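Home | Units | Timetable | Readings

Golf Coaching Level 2 — Handout: Stroke Play Scoring

In stroke play the player with the fewest strokes over the full round wins. Every hole must be finished. A player who picks up before holing out and doesn't fix it before the next tee is disqualified.

Par for the Flesgate course is 72. A card of 70 is written as two under. For a two-round event, add both cards before comparing to par — don't average them.
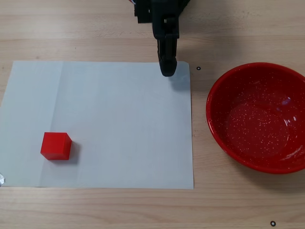
Players keep a marker's card, not their own. At the end of the round both sign. The committee adds the total; the player answers for the score on each hole. A hole score signed too high stands.

For next class, read page 55 and score the practice round at Myung. Bring a pencil.

Marwan Hourani, Room 913
© Dratow Sports College | Contact | Back to top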